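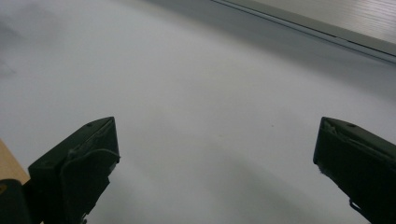
*Fig. 1 — fingers open over the white surface, nothing held. Note frayed fibres, inner edge of right finger.*

## Week 2 notes: grip faults (S. Katene)

Case for today: dropped part, Prumton cell, July. Job 2208 in the log if you want to look it up. No injuries. One scratched housing, one very grumpy line lead.

What happened, short version:

- gripper closed, controller reported "part held"
- lifted, started the traverse
- part slid out, one side first
- arm carried on to the drop point and opened on nothing

Controller only knew finger position and motor current. Neither one tells you about friction!! Write that down.

**Cause.** Pad wear on one finger. Worn pad = less friction on that side, part rotates, then goes. Grip force was still at the commissioning value, set with new pads. Pads were meant to be checked every 100 cycles — the check got ticked but no one had written what a bad pad looks like.

**Look for:** fraying, lifted edges, shiny patches, one side differnt from the other. Fingers open, power isolated, tag on. Don't poke at a live gripper, I don't care how quick you are.

**Fix at Prumton:** both pads swapped as a pair, slip check added after lift (pause, re-read position, compare). Traverse speed down 20% until it's proven.

For the tute: where would you put a second slip check, and what should the arm do if it fails? "Stop" isnt enough of an answer — stop where, holding what, over whom?

Bring your lab books. — Shayne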